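Trisdale Community Learning Centre
Computer Hardware for Beginners
Handout 4: The processor and its socket
Notes revised Jun 12, 2021

Welcome back, everyone, and well done for getting through the power supply handout, which I know was a dry one. This week we finally get to the part most of you signed up for. We're going to look closely at the processor (you'll hear it called the CPU, or just "the chip"), find out where it lives on the board, and go over how to take one out and put one back without any tears. Please read these notes before you come in, even if you only manage it on the bus, and bring them along with your Tadeck workbook, open to the socket chart.

Before you touch anything

Shut the computer down properly, switch it off at the wall and pull the cord out of the back. Hold the power button in for a few seconds afterwards. Then lay the case on its side so that the board is flat and facing up at you, and take off the side panel. Put the panel somewhere you won't step on it.

Clip on your wrist strap and connect it to bare metal on the case. If you've left yours at home, there are spares in the Stadano tin by the door, and you only need to pop yours back when you've finished. Woolly jumpers are lovely in this building in October, but please hang them up for this session and work in short sleeves if you can bear it.

Good light helps more than any tool. A cheap desk lamp with a bendy neck is about the best thing you can buy yourself if you plan to keep this up at home.

Finding your way around the board

When you first look down into an open desktop it can seem like an awful lot of bits and pieces, all of them tiny and all of them important. Take your time and start with the big things. The large black fan is easy to spot, and so is the power supply, with its bundle of coloured wires. The long narrow slots are for expansion cards, such as a graphics card. The square silver frame is the processor socket, and that's our business this week.

Around the socket you'll find the parts that feed it. Processors are fussy about their electricity and want it at a low, very steady voltage, so the board carries its own little neighbourhood of chokes (the chunky square ones) and capacitors (the little round cans) right beside the socket. Be gentle near them. A slipped screwdriver here can end a board's working life in a second, and I say that as somebody who has done it.

There's a thin metal lever running down one side of the socket. It holds the frame shut over the processor, and it's springy, so keep a finger on it whenever you let it up or down.

On a complete computer there is a cooler sitting on top of the processor, and it has to come off before you can see any of this. We'll practise that separately. For now, look at the bare processor and get used to its shape: a square metal lid, called the heat spreader, with a thin edge of green circuit board around it.

The socket, the processor and the parts plate
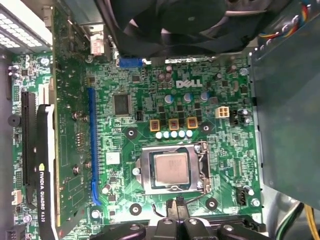
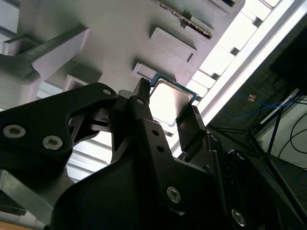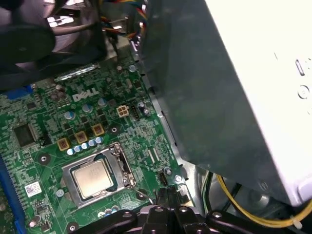
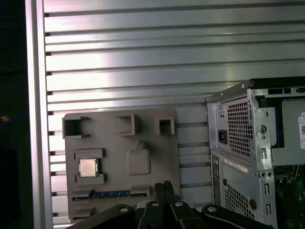
Does it matter which way around the processor goes into the socket?
It matters a great deal, and there is only one correct way. Look for the small triangle on one corner of the processor and match it to the mark on the socket. Many processors also have a notch on two of their edges that lines up with small bumps in the socket. If it doesn't sit flat straight away, lift it out and check again.

Taking the processor out

Press the lever down a touch and ease it out sideways from under its hook, then let it rise slowly. On the sort of socket we'll be using, the frame lifts once the lever is up. Swing it open and leave it there.

Pick the processor up by two opposite edges, straight up, the way you'd lift a biscuit off a tray when the icing is still soft. No sliding and no twisting. Keep your fingers off the underside, where the gold contacts are. The fine pins in the socket are even more delicate, so nothing at all should go in there, and that includes fingertips, cloths and the end of a pencil. Bent pins can sometimes be straightened under a magnifier, but it's slow work and it doesn't always come good.

Once it's out, put the processor straight into a holder or an anti-static tray. A proper nest with raised edges is ideal, because it stops the chip sliding about and keeps it away from your elbow. Please don't leave one loose on the bench.

Putting it back

Find the corner mark, line everything up, and lower the processor into the socket. Let go when it's resting level. Its own weight is all it needs, and you should never have to push down on it. Close the frame, bring the lever down and tuck it back under its hook. The lever will feel stiffer than you expect. That firmness is normal when the processor is sitting correctly, but if you have any doubt at all, open up and look again before you press harder.

If the old thermal paste is still on the lid, clean it off with a lint-free wipe and a little isopropyl alcohol, then put on a fresh dab the size of a small pea before the cooler goes back. The Rezende paste in our kit comes in 2 gram tubes and one tube will do several machines, so go easy. More paste does not mean more cooling, it only means more mess to wipe up (and it gets everywhere, I promise you).

For next time

Read workbook page 30 and label the blank board diagram in pencil. If you have an old computer at home that you're allowed to open, have a look for the socket, the card slots and the memory slots, and jot down anything printed on the board that puzzles you. We'll go through everyone's puzzles together over a cup of tea, then move on to memory modules and how to seat them.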